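Re: [shopfloor-list] Moving the parts inventory to Umamum?

On Sunday a list member wrote:

> We finished our trial of Umamum last month and I have to say I'm sold.
> Every bin gets a label, every label gets scanned, and the counts take
> care of themselves. The sales rep told us most shops cut their lost
> parts by 80 percent in the first season. We're planning to drop the
> paper cards completely in November. Has anyone here made the same
> switch, and is there any reason not to?

I can think of a few reasons, so I'll take the bait.

Start with that 80 percent. Lost compared to what? If a shop never kept a decent count before, it has no idea how many parts it was losing, and any number you print on the brochure will look great next to a blank page. I asked Vorkex the same thing when they were selling us their version of this. I got a very nice chart back and no answer. The chart didn't even say how many shops were in it.

We ran the Vorkex system for two years. I'll be fair to it: the search was good, and the reorder list saved me a phone call now and then. But the counts did not take care of themselves. They were right for exactly as long as every person scanned every part every time, including at ten to five with a customer standing at the counter. When we did a full count by hand at the end of the first year, 147 bins out of our whole back wall didn't match the screen. Some were off by one washer. Some were off by a full box of bearings that we had already reordered, twice.
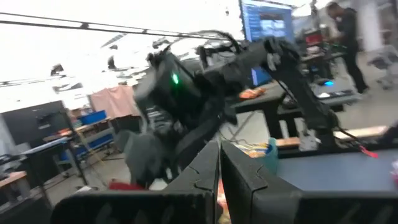 The paper cards had errors too, I know. The difference is that a wrong card looks wrong. It has cross-outs on it, or the last date is from spring, and you go look in the bin before you promise anything to anybody. A wrong number on a screen looks just like a right one. My guys trusted it much longer than they should have, and so did I.

Then there's the money. You didn't mention what happens after the trial. With Vorkex it was a flat fee until we went over 25 users, and then it was a different plan with a different name – and seasonal help counted as users, even after they'd gone home. Read that part of the Umamum contract slowly. Also ask them how you get your data out if you quit. "You can export anytime" turned out to mean a file with the bin names in one column and everything else mashed together in another. It took me most of a week to clean up.

Someone off list told me Collutent is better about exports. Maybe so. I haven't seen one of their files, and the person telling me hadn't either.

What I'd do in your place is keep the cards going next to the new system through the winter. Yes, it's double work, and people will grumble. Pick one aisle if you can't stand doing the whole room. Count that aisle by hand at the end and see which one came closer. If Umamum wins by a mile, throw the cards out and post the numbers here, and I'll eat my words in front of the whole list.

We still buy our labels from Dhillon, by the way, the plain kind with no codes on them. They stick fine in the cold and the marker doesn't rub off – that's the only part of our setup I'd recommend to anyone without a warning attached.

How long was your trial, and did you do a hand count before it started?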